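We use cookies to remember your settings and count visits. Accept all | Manage choices

How to Sort Out a Snack Drawer and Keep It That Way

By Idrisa Okoth

Most snack drawers go wrong the same way. New bags get dropped on top, the old ones slide to the back, and by April you are throwing out stale crackers you forgot you bought. Fixing it takes one evening, and keeping it fixed takes a few minutes a week.

What you need

A damp cloth, a marker, a roll of masking tape, a few clips and two or three shallow bins. The bins should be lower than the drawer by at least a finger's width. Shoe boxes work fine. I used a set from Kaltness that I already had under the sink.

Step 1. Empty the drawer

Take everything out and put it on a table. Wipe the drawer, including the corners and the runners. Let it dry before anything goes back in.

Step 2. Check dates

Look for the date on every package. It is usually on the back or along a seal. Anything without one gets squeezed and sniffed. Open bags of chips that have lost their crunch can go in the compost. Nuts go bad sooner than people expect, so taste one.

Step 3. Group by how you eat them

Sorting by brand looks nice and falls apart by Thursday. I sort into lunchbox items, things to share, and baking odds and ends. A friend, Faraji Mohamedi, sorts by sweet and salty and has kept it up longer than I have.

Step 4. Stand the bags up

Bags stored flat hide each other. Stand them in the bin like files, seal side up, with the fullest at the back. If they slump, put a piece of folded cardboard halfway along the bin.

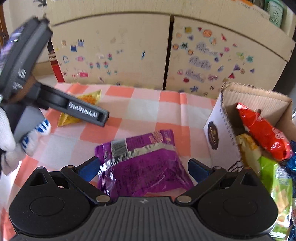
For half-empty bags, press the air out, fold the top down twice and clip it. Write the day you opened it on a bit of tape. Very small leftovers, anything under 60 grams, I tip into a jar and put at the front so they get eaten first.

Step 5. Set a limit

When the bins are full, stop buying. Keep spare multipacks on a high shelf and refill from there. Put new bags behind the old ones every time you shop.

Once a week, before writing the grocery list, pull the drawer all the way out and look in the back. If a bin is always overflowing, give it more room and shrink the one next to it.

Related

How to Clean a Sticky Drawer Runner
Labeling Jars Without a Label Maker
Freezing Bread in Slices
What to Keep on the Top Shelf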